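Print this page | E-mail this to a friend

Six months with the Skollano picking cell
Reviewed October 14, 2022

I run the returns bench at Perkano, where all the odd bits that customers send back end up in one big jumble and somebody has to fish them out and sort them. For years that somebody was me and whoever was on shift with me. In spring we got a Skollano cell to do the fishing, and as I've now spent more time with it than I have with my own sister, I thought I'd write it up for anyone whose boss is eyeing one.

First off, setting it up was easier than I'd feared. Wakana Fukuda from the supplier stayed for 2 days and was lovely about my daft questions. The manual is another matter! It's 155 pages long, and the bit you want at seven in the morning (how to restart after a stop) is tucked away near the back. I've put a sticky note on it.

Picking is good on chunky things and patchy on the rest. Toy bricks, no bother at all. Brushes and anything long it handles well enough if they're lying out in the open, but shove one up against the wall of the bin and it dithers, has a think, comes in from another side. Shiny see-through stuff is its weak spot and I still do most of that by hand. 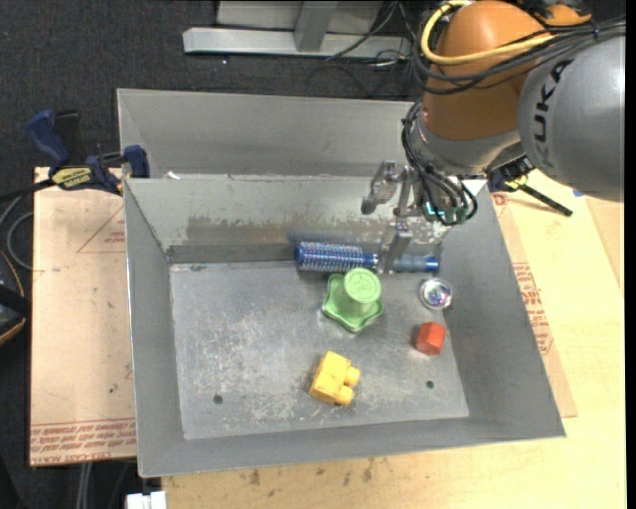

Reaching in for the blue hairbrush at the back of the bin.

Our best day so far was 2,586 items, and that was with me feeding it and the Martinelli conveyor behaving itself for once. On a slow day with lots of small clear bits it did 523 and I wanted to kick it.

Now, the people side, which is what everyone asks me about in the canteen. No one on our bench lost their job, though one post wasn't filled when it came free, and I do think that's worth saying out loud. My shoulder is miles better. I used to go home with it throbbing from leaning over the side of that bin all day. On the other hand it's a lonelier shift than it was. We used to natter while we sorted, and now I'm mostly checking what comes out, clearing stops and filling in the log, with less chat and more screen. Some of the younger ones love it and have learnt to change the grip settings themselves (we got a small pay bump for that, after some nagging).

Niggles: the alarm is far too shrill, and the log software signs you out every time you go for a brew. The Cornel unit we tried before had a much nicer screen, but it was slower and dropped more, so I wouldn't swap back.

Four stars from me. If you're getting one, ask for proper training for the whole bench and not just the team leader, and get it agreed before the thing arrives.

Print this page | E-mail this to a friend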